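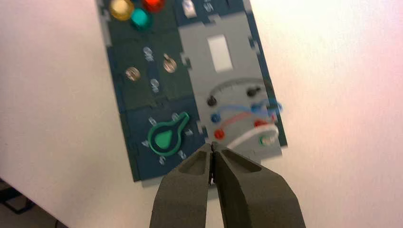
According to Kimie Onishi, the hardest part of learning a language after fifty is the telephone. She moved from Oshima to Genham in October and she still lets it ring. "On the phone there is no face," she told me. "I hear only the speed."

We met at the library, where she studies each morning before work. She has 167 cards with verbs in a tin box, and she repeats eight of them on the bus. "My teacher, Josefien Boersma, wanted 100 cards. I could not stop."

I asked if she dreams already in English. She laughed and shook her head. "In the dream I speak very well, but I don't know which language it is."

Her next exam is in spring. Before that she wants to call the dentist by herself and change an appointment. "I wrote the sentences already," she said.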